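From: Kedir Derese
To: chores list
Subject: Re: can it tidy up yet?

Binta Chukwu wrote:
> We had the Dodier people round again in July and they swear
> the arm will be clearing benches by next year. My mum would
> like it to do her kitchen drawers first. Is anyone on here
> getting anywhere near that, even in simulation?

Hi Binta, hi all,

Near is a generous word! I've been at the picking-up end of it for months now, all simulated, and my view is that your mum should keep doing her own drawers for a bit. We gave ours one job, which is to get hold of a purple block, and you'd think a toddler could manage that (a toddler can, I have two).
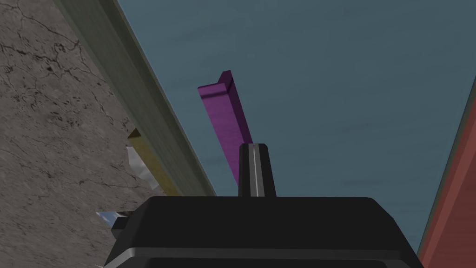
The trouble with chores is that the bit we think of as the work is hardly ever the hard bit. Wiping, carrying, putting on a shelf – fine, give me a week. But getting a decent hold of an awkward shape with other odds and ends lying close by, that's where my evenings go. We ran 2,212 tries on the Tindik settings and I threw out the first 400 when I found I'd got the friction wrong. Binta, you may laugh.

What I would trust today is a shop-floor job where the same part turns up the same way round every time. Cairns has been saying so for years and I've stopped arguing with them. A kitchen is another matter. Nothing in mine is where it was yesterday, and I live there.

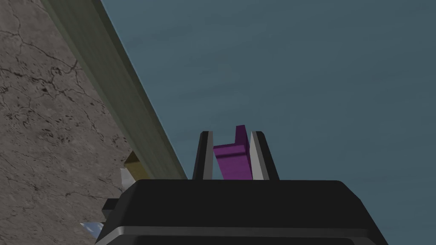
Plilstead Home Robotics Club – Grasping Group

I do like an L shape for this, by the way. Plain cubes let you off too lightly, and half the things in a real drawer have a bit sticking out (peelers, tin openers, that bracket you can't place but won't throw away).

If anyone wants the settings file, mail me off list, best after 9 in the evening. And Binta, do ask Dodier what happens when the bench has a crumpled receipt on it. I'd love to hear what they say.

Cheers,
Kedir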